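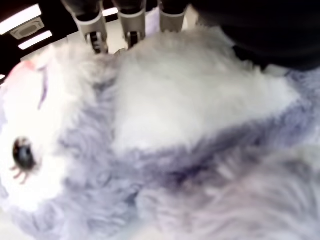
Matted pile on long-fur plush: what is everyone using?
Started by selvage_494

selvage_494
Long-pile synthetic, two colors, washed once in February on a cold cycle in a pillowcase and air dried. I am trying to restore the pile without changing the direction it lies in. The white patch has stayed fairly open, but the lavender-gray fur is clumping into diagonal streaks that look darker than the rest. The embroidered lashes around the eye are thin and I do not want a brush anywhere near them. So far I have used a wire slicker brush on the back for 2 minutes and stopped when it began pulling fiber. Suggestions on tool and method, please.

Trirkasia
Stop using the slicker. Bent wire pins are made for live coats that grow back. Use a wide-tooth metal comb, start at the tips and work down to the backing a little at a time. Hold the base of the clump with your other hand so the load does not go into the knit.

pilecount
Disagree on the slicker. A soft one with coated tips is fine if you keep it flat and do not flick the wrist. I have done dozens of these. The comb leaves tracks in dense pile and you end up brushing them out anyway.

Trirkasia
Tracks come out with a damp cloth. Missing fiber does not come back.

Mitiku Lemma
Before anyone picks a tool, check whether the fiber is tangled or heat damaged. Pull one strand out of a clump and look at it under a lens. A tangled strand is straight once free. A heat-damaged one is kinked or has a bead at the end, and no brush will fix that. Was it ever near a dryer?

selvage_494
Not by me. It was bought secondhand, so I cannot rule it out. Pulled three strands on Tuesday, all straight, no beads.

Mitiku Lemma
Then it is tangled and probably has detergent left in it. Rinse again before combing. I use one teaspoon of plain hair conditioner in 2 quarts of cool water, sponged on, then sponged off with clean water. Surface only – do not soak the stuffing.

pilecount
Conditioner attracts dust. I would use the Deruten fabric rinse, or just water.

Mitiku Lemma
It attracts dust if you leave it in. Hence the second sponging.

Cuypers_fan
Does the darker color in the streaks mean dye transfer? Mine did that.

Trirkasia
Usually just shadow where the fibers bunch. Part a clump and compare the color at the base with the color at the tip. If they match, it is not dye.

selvage_494
Base and tip match. Going with the second rinse and a comb. For the face I have a Mudlow lash comb and a piece of card to cover the stitching.

pilecount
Card is good. Tape it to your finger, not to the fur.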